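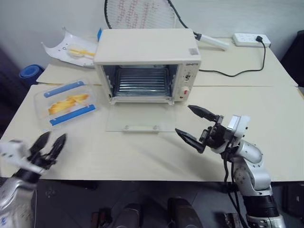
3. Collecting the demonstrations

Santino Salinas and Njoroge Makokha, Zallesside group

We set out to record 300 demonstrations of the toaster oven task and ended with 58 fewer, all done by teleoperation with both arms. Each one starts from a rest pose and ends when the operator presses the pedal. Santino drove most of the early runs and Njoroge labelled them, then we swapped.

The first 50 were too alike. The oven had stayed in one spot, and the model trained on them missed the door when we shifted it. After that we moved the oven and the food container every 20 runs and noted the new positions in the log.

Failed grasps were kept if the operator recovered - otherwise the run was deleted. Glare on the glass door is still a problem for the wrist view, and we have no fix for it yet.

The cleaned set was copied to the Drusberg server on 25/09/2020. Training on it is covered in section 4.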